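Why I Will Always Defend the Hand-Me-Down

My favorite sweater as a kid had been through three cousins before it got to me. The cuffs had been knitted back on twice, in a brown that came close to the original brown, and I wore it until my wrists stuck out. I loved that thing! I still think a piece of clothing gets better when it has a history, and I'd like to see a lot more of us passing things along. 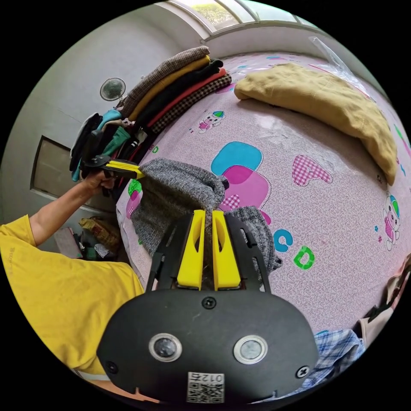

By Pornero

People tell me the savings are small. They aren't, at least on my street. When our block started a swap in May, we asked everyone to write down what they would have paid in a store, and the slips added up to 2353 dollars from 60 households. One afternoon! Somebody went home with a winter coat, somebody else with soccer cleats, and I got a raincoat so good that I've been hoping for bad weather ever since.

But money is only part of it. Clothes that come from a neighbor come with talk. You hear which pants survive the playground and which ones give out at the knee by Thanksgiving. You learn that the wool one has to dry flat, and that the zipper sticks unless you hold the bottom just so (there is always a zipper like that). 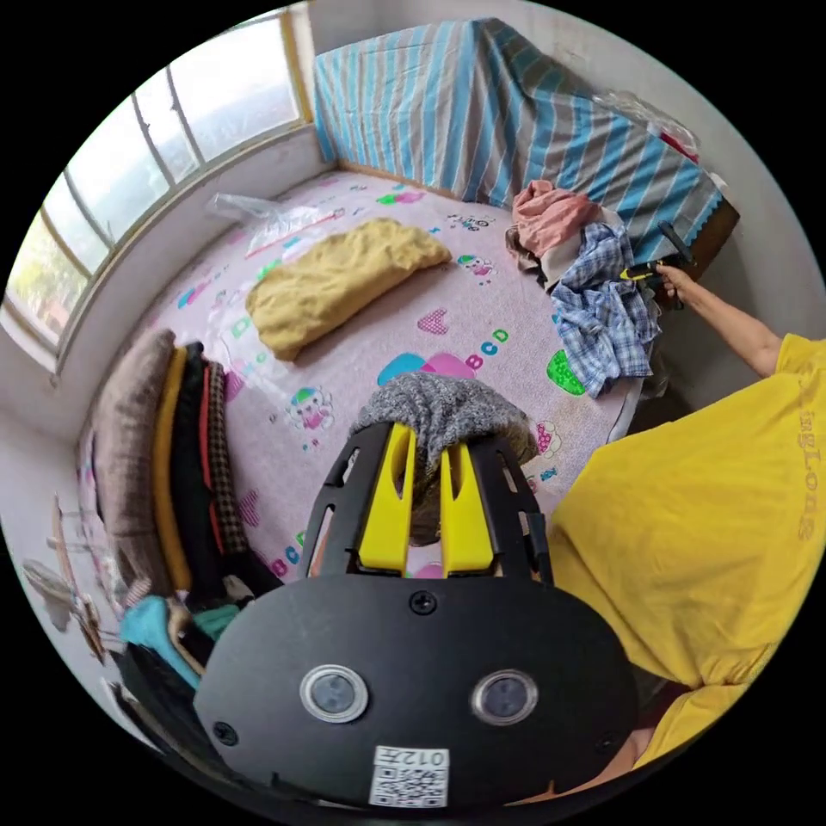
2 min read

I know the objections. Some parents feel that used clothes say something about them, and I understand it, having felt it myself at a school door or two. Others worry about ending up with bags of stuff they never asked for, and they have a point. A swap should let you say no. Ours does: take what you want, leave the rest, and whatever is still on the tables at five goes to the thrift store on Verbruggen Street.

What I'd love is for schools to get in on this. Every one of them has a lost and found box overflowing with perfectly good jackets. Put up a rack next to it, let families hang things and take things, and leave it there all year. It would cost next to nothing, and kids grow in February too, when no one is running a sale.

I've got a bag started by my own front door already. The raincoat stays with me.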